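Skip to content
Search the help pages... Go

Bammont Community Help
Topic: Methods and Evaluation

How should failed grasps be counted when reporting parcel weighing and transfer results?

Our group is preparing a short report on a learned policy for a two-handed robot at a parcel station. The task is to take a courier bag from a crate, place it on a scale, and move it to a conveyor belt. The policy was trained on 1,638 teleoperated demonstrations and evaluated over 64 trials per condition.

The difficulty concerns the definition of success. In many trials the hand closes on the bag, loses it, and closes on it again before the bag reaches the scale. The final placement is correct. One member of the group wishes to report such a trial as a success, and another wishes to report it as a failure of the first grasp. Under the first rule the two conditions look nearly the same. Under the second they are far apart.

A related matter is the treatment of soft packaging. Plastic courier bags fold and slide over one another, and the evaluator cannot always determine whether the hand holds one bag or two until the arm has moved away from the crate.

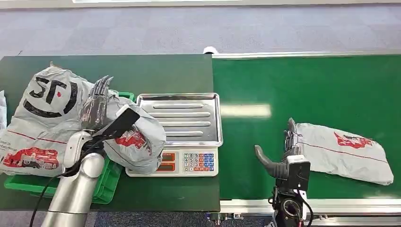

We have therefore considered scoring each stage separately: pick, weigh, transfer. We would be grateful for guidance on whether this is accepted practice, and on whether the stage scores should replace the overall figure or accompany it.

Submitted by A. Guerreiro

Answers (3)

Subbarao Unnithan

Stage scores are accepted practice and should accompany the overall figure. A reader who wishes to compare your policy with another will need the overall figure. A reader who wishes to understand why the policy fails will need the stages.

Regarding regrasps, I would recommend that you report both quantities you describe. Define "first-attempt success" as a trial in which no stage is repeated, and "eventual success" as a trial in which the bag is correctly placed within the time limit. Both definitions should be fixed in writing before the trials begin. If your trials are already complete, state plainly that the definitions were adopted afterward, and have the recordings scored again by a person who does not know which condition is shown.

The time limit deserves particular care. A generous limit turns nearly every regrasp into a success. In the Skirach trials we conducted in June, extending the limit changed the ranking of two policies, and we were obliged to publish the results under both limits.

For double picks, I would treat the trial as a failure of the pick stage even where the second bag falls away before the scale. The recorded weight is of some help here — if the scale is allowed to settle — but two light bags may fall within the range of one heavier bag. It should not be the sole criterion.

Finally, please report intervals with your success rates. With 64 trials per condition, a difference of 4 successes should not be presented as an improvement.

Brolard Evaluation Desk

We concur with the above regarding stage scores. Our own protocol divides the task into 7 checkpoints, of which "bag released on platform" and "hand clear of platform" are listed separately. A hand resting against the edge of a bag will alter the reading, and a policy that places the bag well but withdraws late is otherwise recorded as having weighed it correctly.

It is also advisable to fix the starting arrangement of the bags. Where this is not practical, alternate the conditions from trial to trial so that neither receives the easier arrangements. Running all of one condition first is a common error.

sundaram_lab

We just count it if it ends up on the belt. Reviewers have not complained so far. If you have the videos you can put them in the supplement and people can decide for themselves.

Reply from A. Guerreiro

Thank you to all who responded. The trials are complete, and the recordings will be scored again without condition labels. Both success definitions will be given in the main table, with stage scores beneath. I would still welcome advice on the case in which a bag is placed correctly but with the label side down, as our instructions to the teleoperators did not address it.

Last updated: 3 Dec 2025

Contact the help desk | Copyright Bammont Community Help | Back to top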